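Pairing your Initz Dronuler controller

Settle yourself somewhere comfortable before you begin, as it's much nicer to do all this from the sofa than crouched beside the television.

1. Charge the controller with the cable supplied until the light by the Home button stays green. If it has been in a drawer for a while, do give it the whole evening!

2. Switch on your console and open the wireless menu. The wording varies from one make to another, so have a little wander through the settings if you don't spot it straight away.

3. Hold Home and Share together until the light blinks blue, then let go.

4. Choose DRONULER 212 from the list. If you're asked for a code, type 3529 and press Confirm.

5. Press any face button. You should feel one short buzz, and then you're ready to play.

Note: The controller remembers the last console it was paired with and no others. If you like to carry it between two rooms (lots of our players do), you'll need to repeat steps 3 and 4 each time.

Caution: Don't unplug the cable during a firmware update. Anything older than version 1012 should be updated before you change the trigger settings, or your saved profiles may be lost.

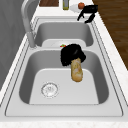

Brarside: mine kept blinking blue after step 4 and wouldn't settle at all. I had an old headset connected at the same time, and once I'd removed that from the wireless list it paired on the first go. Might be worth adding to the note?

Thank you, Brarside, we've put it into the troubleshooting pages. If the light is still blinking after that, push a paper clip gently into the reset hole on the back, hold for a moment, and start again from step 3.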